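Laundering Practices and the Service Life of Cotton Towels in Shared Housing

Student Project Report, Textiles and Household Studies
Jarnthorpe College
Submitted Nov 5, 2022

1. Background

Residence halls at Jarnthorpe College supply each student with towels at the start of the academic year and replace them on request. The housing office had no written standard for deciding when a towel should be withdrawn. Replacement was left to the judgment of the laundry staff in each building, and practice differed between Rutlow Hall and Prillard Hall. The present project was undertaken to compare the two buildings and to recommend a common procedure.

The report deals only with cotton terry towels of the standard bath size. Bath mats, kitchen cloths and personal towels brought from home were excluded.

2. Method

Laundry records were obtained for both halls. These listed 1504 towels in circulation, of which 990 were assigned to Rutlow Hall. The records gave the date of issue, the date of withdrawal and, in most cases, a short reason such as "thin," "torn hem" or "stained."

A sample of 20 towels was then drawn from each building for closer inspection. Each towel was weighed after drying, measured along both sides and checked for pulled loops, broken hem stitching and loss of color. Absorbency was tested by placing a measured amount of water on the surface and recording the time taken for it to disappear. All tests were repeated after 4 further wash cycles.
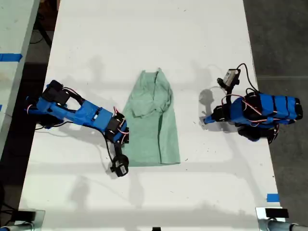

Washing conditions were kept as close as possible to those normally used in each building. Rutlow Hall washes at a high temperature with a powdered detergent and adds fabric softener to every load. Prillard Hall washes warm with a liquid detergent and uses no softener. Both halls use tumble dryers, but the dryers at Prillard Hall stop automatically when the load is dry, while those at Rutlow Hall run on a fixed timer.

3. Findings

Towels from Rutlow Hall had lost more weight than towels of the same age from Prillard Hall. The difference was most noticeable in the second year of use. Shrinkage was greater along the length than across the width in both groups.

Absorbency results followed the same pattern. The Rutlow Hall towels took longer to absorb water, and the difference increased after the additional washes. The group considers softener residue the most likely cause, although the effect of softener could not be separated from that of drying time with the equipment available.

Hem damage was similar in both buildings. It appeared to depend on how heavily the machines were loaded, a matter on which the records are silent.

4. Limitations

The two halls do not buy from the same supplier. Rutlow Hall has purchased from Perić Linen for several years, and Prillard Hall changed suppliers during the period covered by the records. Some of the difference in wear may therefore come from the original quality of the cloth. Reasons for withdrawal were also entered by different members of staff, and the word "thin" was clearly not used in the same way by all of them.

5. Recommendations

The group recommends that softener be left out of towel loads in both halls and that the timed dryers at Rutlow Hall be set to a shorter cycle. Towels should be withdrawn when the hem has opened along any full side or when the base weave can be seen through the loops. Withdrawn towels in fair condition may be cut down for use as cleaning cloths.

A single record sheet should be adopted, with fixed terms for the reason for withdrawal. A draft sheet has been given to the housing office for review in December, and the inspection data are held by the department.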